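Speaker notes, gripper comparison talk
Room 2, after the coffee break. Please keep the clock where I can see it.

Good afternoon. My name is Rūta Sakalauskas, and I will speak on two parallel grippers that we compared in simulation from February until May. We call them Ots and Indik. Ots has short fingers with flat pads. Indik has longer fingers, and the pads are a little bit soft.

(Wait until the late people sit down.)

The arm was the same for both grippers, and also the controller. We changed only the gripper model and its contact settings. Each gripper made 300 attempts with small objects on a table with other things standing on it. Hilde Segers prepared the rooms and Saulius Luik wrote the scoring. I thank them both.

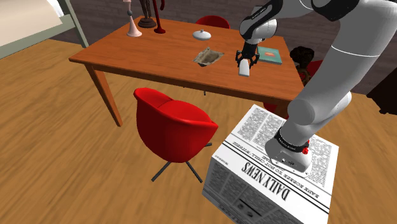 Why did we not start with the real arm? The real arm in Sindolville is shared between three groups, and in simulation we could repeat the same start position as many times as we wanted.

Now the failures. Ots failed 67 times, Indik failed 15 times. Please do not write only these two numbers in your notebook. Most failures of Ots came in the approach, when the palm came too low and touched a neighbor object. The closing of the fingers was usually good.

(Slow down here. At the rehearsal Valeriano said that I lose people at this point.)

Indik has a different problem. With very light objects the long fingers push the object before they hold it. We lowered the closing speed and it became better, but each attempt takes longer. I do not have a good answer for this yet.

If somebody asks about friction: we used one value for all pads. It is a weak point and I should say so.

Next slide is the wrist camera. Dintra's part begins there, so give her the microphone.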